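Gripper cam view drops way down and clips into own palm after reload – how to set the mount back?

Posted by Raghda Awwad

Running a sim kitchen cell, one mobile arm with a parallel-jaw gripper, camera parented to the wrist. Worked fine all of November. Then I updated the Britulero scene pack in December, reloaded, and now the wrist view is full of gripper body along the bottom. Looks like the camera slid back toward the wrist. Renders from the wrist cam, all after the update:
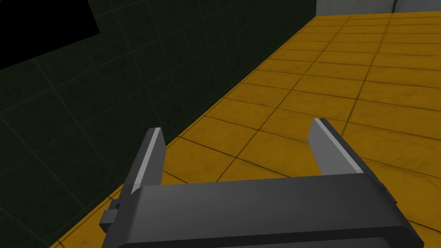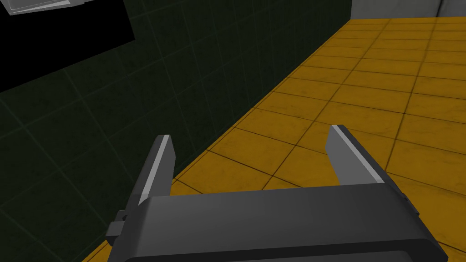
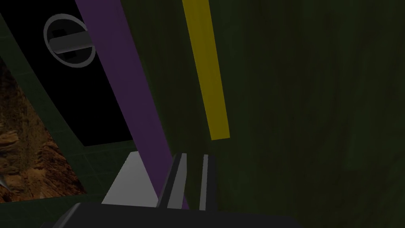

Wrist cam, jaws open and nothing in them in all three. Last one is up by the black panel with the round ring.

What I need is the body mostly out of view and the fingertips still in. Old config had the camera offset in a seperate file and I think the update wrote over it, no backup (yes I know). Things I tried:

– deleting the cache and reloading, no change
– turning the near clip up, which cut a hole in the fingers, so put it back
– re-importing just the gripper, which gave me a second gripper sitting inside the first

Also the fingers don't look like they sit level to me. In the first two the right tip is further up the picture than the left. Is that the camera being rolled or is a joint off? I have 939 episodes recorded with the old view and would really like new ones to match. Batch starts at 6 tomorrow morning so anything quick is good.

Ciarán Daly

Had the same with that pack. It's the mount frame, not the camera. Update moved the camera's parent from the palm link to the wrist link, so your old offset gets applied from further back. Hence all that housing.

Do this in order:

Stop the sim. Not pause, stop. If you edit the mount while paused it takes the change and then throws it out on the next reset.

Open the gripper tree, find the wrist camera, look at its parent. If it says wrist, drag it back under palm. Say NO when it asks to keep world position. Everybody clicks yes.

Zero the rotation, then type your old offset in by hand. If you don't have it, open any of your old episodes – the camera pose gets saved in the header of each one. Read it from there. Use one from the middle of the set, the first couple are often test runs with something different.

Delete the second gripper while you're in there. Check the joint list too, not only the tree, mine left two dead finger joints behind and the controller was sending to those. Jaws wouldn't close and I lost an evening on it.

On the tips: probably roll. Easy check, send both fingers the same open command and read the joint values. If they match, the gripper is fine and the camera is turned. If they don't match re-zero the fingers first and only then touch the camera, otherwise you'll be lining it up to a bad gripper.

Then save the mount to its own file and make it read only. Sitside keeps ours outside the scene folder for exactly this.

endoleck_farah

just move the camera forward 9 cm in the viewer until it looks right. worked for me

Ciarán Daly

Please don't do that with 939 episodes already in the can. Looks right by eye and then the old and new data are slightly off from each other and you find out after training. Take the numbers from the header.

Raghda Awwad

OK parent was wrist. Moved it back, said no to the world position thing, pulled the offset out of an episode header from the middle. Body is out of the way now. Joint values matched on both fingers so it was roll, there was a small rotation left over on the camera that I'd never have typed in myself. Zeroed.

Dead joints were there too, two of them, same as yours. Gone.

One more thing, the saved header lists the render limit as 2000 and my new scene says something else. Does that matter for the match or can I leave it?

Ciarán Daly

Set it the same. Probaly makes no difference to the picture but it's one less thing to wonder about later. It's in the scene settings, not on the camera. Save, stop, reload once more and check the parent still says palm before you start the batch.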